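The Grip That Reported Itself Closed

Wanotden runs its grasp planning work on a simulator before anything reaches hardware. The arrangement is common. A multi-fingered hand is placed under an object in software, thousands of finger positions are tried, and the ones that hold are passed along to a physical arm. In June the method produced a result that passed every check and then failed on the bench, and the reasons took most of the summer to sort out.

The test set was called Rorunari. It held 618 object models, all scanned or sculpted with irregular surfaces: roots, stones, dried husks, broken castings. Most grasp libraries are heavy on boxes, cans and bottles, where a contact point is easy to define. Rorunari was built to cover the shapes that those libraries leave out.

Of the 618 models, 486 returned at least one grasp rated stable. The rating required the object to stay in the hand through a simulated lift, a quarter turn and a stop. Slip was measured at each fingertip. A grasp failed if the object moved more than 4 millimeters relative to the palm.

The failures appeared when the first batch was moved to hardware. Printed copies of the objects were mounted in the hand by a technician, the fingers closed to the stored positions, and the arm ran the same lift and turn. Several objects rotated during the turn. One left the hand at the stop and struck the polycarbonate guard. The controller did not raise an alarm. According to the log, the grip was closed and the load was present for a full 500 milliseconds after the object had gone.

Ferhat Yaman, who handles controls at Wanotden, began with the log and left the grasp itself for later. The missing alarm was the safety matter. A dropped part behind a guard is a nuisance. A controller that believes it is still holding a part will go on to the next motion, and in this case the next motion was a move at full speed to the inspection position.

The load check turned out to be an average. Finger torque was sampled at each control cycle and smoothed over a window of 500 milliseconds to keep vibration from causing false alarms. The window had been set for slow lifts. During a slow lift, half a second of delay costs very little. During a fast stop, the arm can complete most of its next move before the average falls below the threshold.

A second fault sat behind the first. When the object left the hand, the fingers kept closing under torque control until they met each other. Contact between fingers produced a torque reading close to the one produced by a light object. On three of the test runs the average never fell far enough to trip the alarm at all. The hand was gripping itself and reporting a load.

Neither fault could appear in the simulator, for a simple reason. The software knew where the object was at all times and ended the run when it moved past the slip limit. The load check was never called on to detect anything. It had been tested separately, using a steel cylinder, and had passed.

The loss of grip had its own cause. Each model in Rorunari existed in two forms. One was the detailed surface used for rendering. The other was a simplified collision shape, used by the physics engine to compute contact. The collision shape was made by wrapping the detailed surface in a set of convex pieces. Pits, grooves and ridges were bridged over in the process.

On a smooth object the two forms agree closely. On a ridged one they do not. A fingertip that met a broad flat face in the physics engine met the edge of a ridge on the printed copy. The contact area was smaller, and the friction estimate based on it was too high. Tall objects held near the base were affected most, as a small error at the contact acted on a long lever above it. 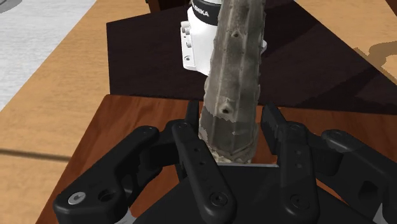
Simulated hand and test object, rendered with full surface detail. Pits and ridges of this kind are bridged over in a convex collision shape.

The difference is hard to catch by eye. The viewer used by the Wanotden team shows the detailed surface by default, and the collision shape is a separate layer that has to be turned on. Reviewers who approved the stable grasps had been looking at bark and ridges while the engine worked with something closer to a faceted post.

Yaman's changes to the controller came first. The averaging window was replaced with two checks running side by side. A short one compares each finger's torque with its value at the moment of closing and stops the arm on a sudden drop. A longer one remains for slow loss of grip. Finger position is now compared with the stored grasp as well, so that a hand closed past its expected width is treated as empty regardless of torque. The stop is wired through the safety input and does not depend on the motion program.

The collision shapes took longer. Aydoğan, the contractor that had prepared the models, rebuilt them with a larger number of smaller convex pieces and a limit on how far any piece could stand off from the detailed surface. Contact computation slowed noticeably. Wanotden accepted the slower runs for the ridged and pitted objects and kept the original shapes for the rest.

The full set was then run again. A number of grasps that had been rated stable dropped out, mostly low grasps on tall objects. The team has not published the revised total, pending hardware trials on a second hand at its Vondance site. Until those are complete, grasps from Rorunari are limited to reduced speed on the physical arm, and the guard stays closed during playback.

The viewer default has also been changed. It now opens on the collision layer.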